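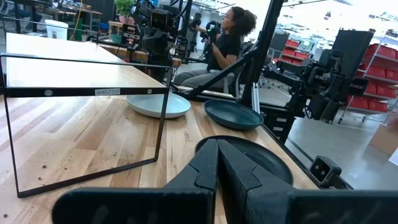 Sorin Krasniqi wrote in to ask whether a wire shelf really saves room with plates, or if a plain stack does the same job. A stack takes up less space, but you have to lift the top ones to get at the bottom one. On a small rack, each plate comes out alone. Both work - it depends how often you mix colors.

Can I leave plates out on a butcher-block top?
Yes, for a while. Wipe the crumbs off the wood first, or they end up stuck to the undersides.

How do I sort a set where every plate is a different color?
Go by size first, then from dark to light. Charcoal and black are easy to confuse in the evening, so keep a pale one between them.
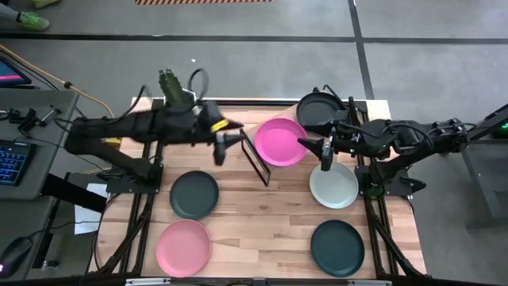

Six round plates on the table.

Do the plates have to match?
No. The Skurnilstead kitchen has used mixed plates for 17 years. Azra Begović, who looks after this page, buys them in ones and twos.

How much space should I leave between plates on a rack?
Two fingers if they are still damp, less if they are dry. Plates with a raised rim need a little more.
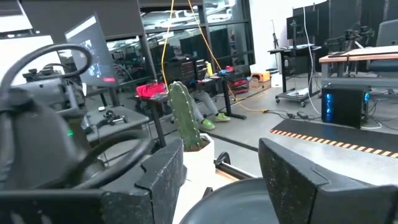 Shallow bowls are the exception. They lean on whatever is next to them, so put them at the end of the row or keep them in a separate stack.

Where do I send a question?
Use the form on the contact page. Last updated 25/05/2020.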